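スキナー文書整理センターの自動化

スキナー文書整理センターの自動化(スキナーぶんしょせいりセンターのじどうか)は、書類保管業を営むスカストン社が、スキナー事業所の仕分け部門において進めている作業工程の機械化、およびそれに伴う職務の再編を指す。対象となるのは、顧客から預かったファイルや箱類を作業面に置き、向きをそろえ、所定の位置へ移すまでの工程である。社内では「卓上工程」と通称される。

概要
スキナー事業所は、法律事務所や設計事務所などから預かった紙の記録を整理し、保管棚に収めることを主な業務とする。仕分け部門には40名が在籍し、導入以前は全員が卓上工程と台帳記入を交代で担当していた。自動化後は、卓上工程の一部をロボットアームが受け持ち、従業員は内容の確認、例外品の処理、台帳の管理に多くの時間を充てるようになった。
計画の立案は業務部長コリン・アシュワースが担当し、現場側の調整は仕分け主任のポピー・ホリスが務めた。制御ソフトウェアには、マクリス社の動作管理システムが採用されている。

導入の経緯
書類を扱う作業は品物の形状が一定せず、長く機械化の対象外とされてきた。スカストン社でも、先に自動化されたのは箱の搬送のみであり、卓上の作業は人手に残されていた。転機となったのは、同じ姿勢の反復に起因する手首や肩の不調の申告が増えたことである。ホリスがまとめた内部報告は、卓上工程の連続従事時間を短縮する必要を指摘し、経営側はこれを受けて試験導入を決定した。
試験導入は6月に開始された。最初の段階では作業台を1台に限り、技術員フナト・パウリュークが動作の調整に当たった。 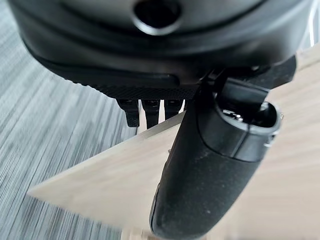 調整の中心となったのは、作業面に対する指先の高さと、接近時の角度である。指先が高すぎれば薄い品物をつかみ損ね、低すぎれば天板に接触して停止する。パウリュークは品物の種類ごとに接近動作を記録し、停止が発生した場合はその原因を作業日誌に残す方式をとった。日誌は後に、従業員向けの操作手引の基礎資料となった。

作業の構成
卓上工程は、受け取り、配置、把持、移載、確認の各段階に分けられる。受け取りと確認は従業員が行い、把持と移載はロボットアームが行う。配置については両者の分担が品物によって異なり、折り返しや蓋のある品物では、開きかけた部分を従業員があらかじめ押さえて整えることが定められている。
表面に光沢のある品物は、照明や外光の反射によって手首部のカメラによる輪郭の検出が不安定になりやすい。また、小さなラベルは反射のために読み取れないことがあり、台帳との照合は従業員の目視を正式な手順としている。読み取れなかった品物は例外品として記録され、担当者が手に取って確認する。
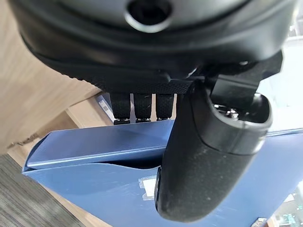
卓上工程における把持部と青色の品物。左奥は木製の面。

従業員への影響
職務の変化
自動化に伴い、仕分け部門には「工程監督員」の職が新設された。工程監督員は、アームの動作状況を確認し、停止時の復旧と例外品の処理を担当する。養成課程は38時間で、操作手引の学習、停止時の対応、安全区域の管理から構成される。初回の課程は20名が修了した。
修了者の一人であるブラッドリー・ドーバーは、社内報において、手を動かす時間が減った反面、注意を保ち続ける負担が増したと述べている。同様の意見はほかの修了者からも寄せられ、監督業務の連続時間には上限が設けられた。

賃金と雇用
スカストン社は、試験導入の期間中は自動化を理由とする人員削減を行わない旨を従業員代表と文書で取り決めた。工程監督員には職務手当が支給されるが、従来の仕分け職にとどまる者の基本給は据え置かれたため、両者の差が新たな論点となった。従業員代表のダレン・ネイラーは、養成課程の受講機会を夜間勤務者にも均等に与えるよう求め、会社側は課程の一部を夜間に開講することで応じた。

技能の継承
紙の傷みや綴じ方の違いを手触りで判断する技能は、従来、卓上工程に従事するなかで自然に習得されていた。自動化後に配属された従業員はこの機会が少なく、例外品の処理に時間を要する傾向が報告されている。対策として、新任者は配属当初に手作業のみの期間を経ることとされ、経験者が品物の扱いを直接指導している。

安全管理
アームの可動範囲には安全区域が設定され、動作中の立ち入りは禁止されている。品物の向きを直す場合は、必ず停止操作を行ったうえで手を入れる。把持部の点検は始業時に行い、指部の表面の汚れ、ねじの緩み、作業面に残った紙片などを確認する。点検表は工程監督員が署名し、仕分け主任が保管する。

評価
社内の中間評価では、240件の停止記録が分析の対象となった。停止の要因としては、品物の置き方に起因するものが最も多く、機械側の故障は少数であった。この結果を受け、配置の手順が改められ、作業台ごとに置き方の見本が掲示された。
一方、処理量の向上については評価が分かれている。アシュワースは、夜間の作業が安定した点を成果に挙げている。ホリスは、例外品の処理が特定の従業員に集中していることを課題とし、担当の輪番化を提案した。身体の不調に関する申告は減少したものの、目の疲れを訴える申告が新たに見られるようになり、休憩の配分が見直されている。

今後の計画
スカストン社は、ポケル分室への展開を検討している。ポケル分室は大判の図面を多く扱うため、現行の把持部では対応できない品物が含まれる。パウリュークは指部の交換を含む改修案を提出しており、採否は未定である。

関連項目
文書管理
産業用ロボット
職務再設計
労働安全衛生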